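首页 关于我们 活动 招募 联系

摆桌子、收桌子:Gidholm 餐具整理活动参与者招募

你家的碗是怎么摞的?大碗套小碗,还是按颜色来?杯子是倒扣着放,还是口朝上排成一排?吃完饭以后,你是先收杯子,还是先把盘子叠起来,再把小东西全塞进最大的那只碗里端走?

我们对这些事情特别着迷!去年冬天,Customden 的几个人为了“盘子到底该不该夹在碗下面”吵了一整个午饭,吵到最后干脆决定做一个项目,请很多很多人来摆、来收,把大家的做法都记下来。项目的名字叫 Wudham,地点在 Gidholm 一楼的活动室,从现在起公开招募参与者。

【我们在做什么】

Wudham 关心的是日常餐具的整理习惯。同样一堆彩色的塑料盘子、碗和杯子,交给不同的人,结果可以差得很远。有人一上手就按大小分,有人非要把同色的凑成一套,还有人先在桌子一角清出一块空地,再一件一件往那边挪。三月份我们试做了一轮,请了附近的邻居和几位学生,光是“怎么处理杯子”这一件事,就看到了好多我们自己从来没想过的摆法(有位阿姨把杯子全部围着盘子摆了一圈,说这样端菜的人不会碰倒,我们到现在还在学她)。

试做结束以后,我们把说明重写了一遍,流程也理顺了。正式招募的名额是 100 人,成人、学生都欢迎,左撇子尤其欢迎,试做那一轮里左撇子太少了。

【到了现场做什么】

每次活动请预留 2 个小时,中间有休息,茶水点心管够。

到了以后先签到,喝口水,听工作人员讲一遍当天的安排。之后会请你坐到桌边,做几组小任务。比如把散放的餐具收成尽量少的几摞;比如按你家里的习惯,给一家四口摆一桌早饭;再比如把盘子、碗、杯子分开放,至于先动哪一件、往哪边放,全由你决定。每组做完,工作人员会和你聊几分钟,问问你刚才是怎么想的。

没有标准答案,也不计时。摆到一半想推倒重来,完全可以。觉得自己平时不爱做家务、怕做不好的朋友,请一定也来报名,我们真的很想看看你会怎么摆。

第二部分是小组活动,两三个人围着一张桌子一起收。这部分往往最热闹,因为一家人之间的习惯都未必一样,更别说刚认识的人了。试做时有一组,一位要把碗套起来,另一位每次都把里面那只拿出来,两个人笑了好半天,最后商量出一个谁都没想到的办法。
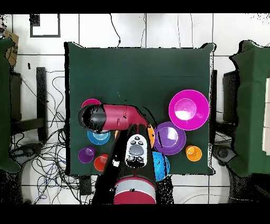
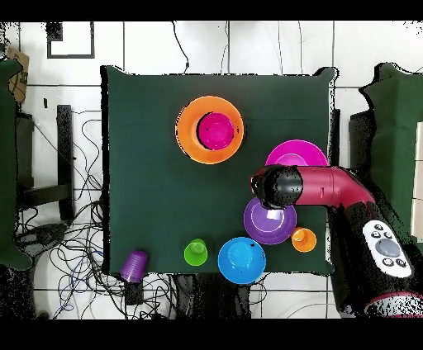

Wudham 活动中的彩色餐具,桌上铺深绿色桌布。

餐具全部是轻便的塑料制品,摔不坏,掉到地上捡起来就是。桌布会定期更换,餐具每场之后清洗。活动室是瓷砖地面,建议穿防滑、舒服的鞋子。衣服没有要求,袖子能卷起来最好,袖口太宽容易把小杯子带倒。

【我们想找什么样的人】

· 年满 18 周岁,能用中文或英文做简单交流;
· 双手能够比较自如地拿取轻的物品(需要座椅调整或其他协助的朋友,请在报名时写明,我们会提前安排);
· 愿意让我们记录你的摆放过程,并使用这些记录做研究;
· 可以完整参加一次活动。时间允许的话,也可以报第二次,我们很想知道隔一段时间以后你的摆法会不会变。

餐饮行业的朋友、幼儿园老师、做过宴会布置的朋友,请在报名时注明一下职业。你们的手法和普通家庭差别很大,我们会单独安排一场,任务也会多一点花样。

夫妻、室友、母女一起报名也特别好,请在备注里写上对方的名字,我们尽量排在同一组。

【关于记录和隐私】

活动过程会有影像记录,主要拍桌面和手部的动作。开始之前,工作人员会把知情同意书和你一起读一遍,有疑问随时问,读完再决定签不签。中途任何时候想退出都可以,不需要说明原因,当天的交通补贴照样发给你。谈话部分只做文字笔记,整理时会去掉姓名。如果事后改了主意,活动结束两周内来信告诉我们,我们会把你的那一份记录删除。

【补贴和小礼物】

全程参加的朋友会收到一份交通和误餐补贴,具体金额写在报名确认信里,当场结清。另外每人送一份小礼物,是 Sekiguchi 工作室设计的一套收纳贴纸,可以贴在橱柜里标记碗盘的位置。样品我们自己先贴上了,茶水间的橱柜从来没有这么整齐过!

【时间和地点】

地点:Gidholm 一楼 114 活动室。从正门进来右转,走到走廊尽头就是。门口有自行车停放处,开车来的朋友请停在楼后面的访客车位。

场次:工作日有上午场和傍晚场,周末只有上午场。每场人数不多,确认信会写明你的具体时间,请尽量准时到,晚到的话小组活动就要等人了。临时来不了也没关系,提前一天说一声,我们给你改期。

带孩子来的朋友请提前告诉我们。隔壁有一间小休息室,放了绘本和积木,但需要有大人陪同。

【怎么报名】

请发邮件或者直接到 Gidholm 前台填表,写清楚下面几项:

姓名和联系方式
方便的时段(可以多选)
惯用左手还是右手
家里平时谁收拾碗筷(随便写两句就好,写长了我们更高兴)
有没有需要我们配合的地方

前台的报名表放在蓝色文件夹里,填好交给值班同事就行。打电话也可以,请总机转分机 821,找 Hideaki Yoshida。他负责排场次,中文英文都能讲,上午一般都在座位上,下午多半在活动室里,没接到请留言,他会给你回电话。

收到报名后,我们会在三个工作日内回信。名额满了以后来的报名会进入候补名单,有人改期时按顺序通知。

【常有人问】

可以带自己家的碗来吗?
可以带来给我们看,我们很乐意看!不过正式任务里统一用活动室的餐具。

我以前参加过三月份的试做,还能报名吗?
能,请在备注里写明,我们给你换一组没做过的任务。

会不会很累?
基本都是坐着做,想站起来做也行。餐具都很轻,任务之间可以随时歇一会儿。

做完能看到别人是怎么摆的吗?
当场不能看,怕影响后面的人。等全部场次结束,我们打算在 Gidholm 大厅办一次小展览,参加过的朋友会先收到通知。

Customden · Wudham 项目组
2021年4月28日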